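Print this message | E-mail this message

Subject: Re: Asgate reading room – change to loan periods
Date: 29 Aug 2024

The library office has received the following inquiry and replies to the full list, as other members have raised the same point.

> The notice sent in June says that bound volumes may be kept for two
> weeks only. Does this apply to the Lorach county histories as well?
> Those of us who live outside Asgate cannot easily return that often.

The two-week limit applies to all bound volumes in the general collection. The Lorach histories are held under a separate agreement and may be kept for four weeks, as before. One renewal is permitted, provided that no other member has placed a hold on the volume.

Members are asked to make renewal requests in writing before the due date. Requests by telephone cannot be accepted while the office is working from the old card file.
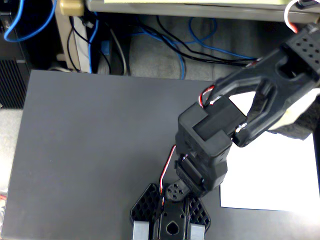
The Dudás bequest, which consists of 1352 titles, remains closed to borrowing until the catalog is complete. Entries for the first 800 titles have been checked and may be consulted at the front desk. Photocopies can be ordered from these titles only – the usual page charge applies.

Members holding volumes borrowed before the June notice may keep them until the date stamped on the slip. No fines will be charged on those loans.

Library Office
Jamari Historical Society

Posted in: Members' List, Library Notices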